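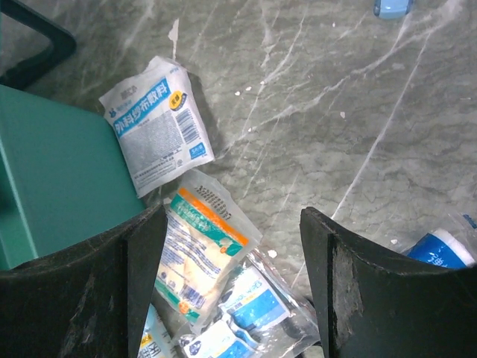

Sorting out the first aid supplies is my favorite ten-minute job in the whole house, and I will happily talk anyone into it! You find things you forgot you bought, you get rid of the crumpled bits, and the next scraped knee goes so much better.

Start by tipping everything out onto a hard, wiped-down surface. Counter, table, whatever you have, as long as it's clean and dry and you can see small packets against it.

Gauze first. Sterile dressings are only good while the packet is sealed, so run a finger along every edge and hold it up to a lamp. A few wrinkles in the paper are fine. A split seam or a pinhole means it goes in the craft drawer (great for polishing brass, by the way). Look for the use-by date while you're there – it's often in tiny gray print near the barcode, and if the packet is in a language you don't read, take a marker and write GAUZE and the date on a strip of tape. Stick the tape on the outside of the box you keep them in, well away from the packet seams.

Stand packets on edge like index cards, oldest in front. I was a stacker for years until my neighbor Rowena Sarmiento showed me her box, and wow, what a difference. You flip through and pull out the one you want with one hand, even while holding a wailing child with the other.

Keep the box out of the bathroom if you can, because steam is hard on paper wrappers. Ours lives on the hall shelf, up high, with 2 rolls of tape and the blunt scissors tucked down the side.

I do mine every February and again in May, before the bikes come out. Put it on the calendar now and go have a look at yours!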